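Last updated: 2019-04-30

Stocking up for a blockade or call-up

Every time troops move near a border, somebody sells a "crisis pantry." The Plornon kit costs 900 dollars and claims to give one adult 3000 calories a day. I'd want to see the label math first. Much of it looks like drink powder to me.

Buy what you already eat. Rice, beans, oil, salt. Write the month on each bag with a marker and use the oldest first. My September rice is next. 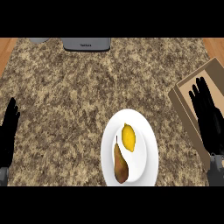 Water is where the army leaflets and the kit sellers part ways. The sellers push filters. I'd fill four clean jugs, keep them out of the sun and change them when you change the smoke alarm battery.

Skip the gas mask. An old one with a dead filter is a costume.

Comments

Jaime Leitão: My brother is in the reserves and he bought the kit anyway. He says the soup is fine.

Oľga Tóth: Fine for 900 dollars?

Nermina Popescu: You forgot a hand can opener. We had up to 200 cans in the cellar and one opener, which broke.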